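Small things on a big table: Yannick Tanguy on sorting a workroom

Thu 2 January, first working day of the year, and Yannick Tanguy is already on his second coffee when I get to Flerkstead. Stairs, corridor, white door. He runs Flesuteo, which helps small workshops get their rooms in order. I had 70 minutes with him. Used most of it.

Why a table?

"Becuase everything lands there," he says. "Screws, cups, lids, receipts. You fix the table first, then the shelves. Other way round you never finish."

His own is plain. Beige top, two boards, a seam between them. He got it secondhand from Hoarau, a shop fitter that was clearing its stock last March, and paid 68 for it. Would have paid more, he says, but dont print that. (He said later I could.)

"No pattern on it. I tried a dark one before - lost things on it all day."

And what goes on it?

"Two things, three at most. When I start with a client I take everything off. Then one item comes back, then the next. People hate it for an hour."

Pale top, white walls behind, and not much put out.

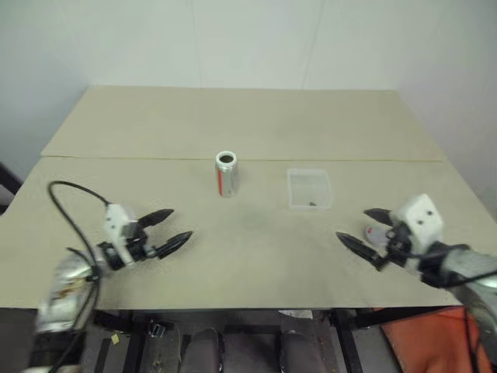
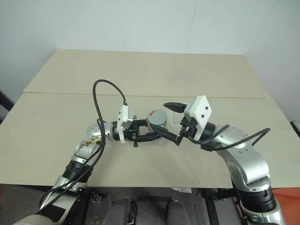 Containers

He likes them clear and he likes them shallow. Has strong feelings about lids.

"A lid is a place to forget something under. If it's a tray you look in every day, leave it open. You see the one crumb, the one broken bit, and you deal with it."

Round things he keeps apart from square ones. Cans, tubs, jars in one row, boxes in another. Looks fussy, saves space. His biggest job so far was Boltardale, a seed packing shed with 431 labeled tubs and no two shelves the same height. Took him most of a spring. The owners wanted to buy 3,000 worth of new storage and he talked them down to almost nothing.

"They had enough tubs. They had them in the wrong room."

Does he do this at home?

Long pause. "My kitchen is fine. My car, no."

What about people who start and give up?

"They start with the hard drawer. The one with the cables and the letters. Start with the surface you stand at. Ten minutes, before lunch, then leave it alone."

He's taking on new workshops from March, small ones prefered. Phone is better than email - he says he reads the emails but I sent two and he called me back on both.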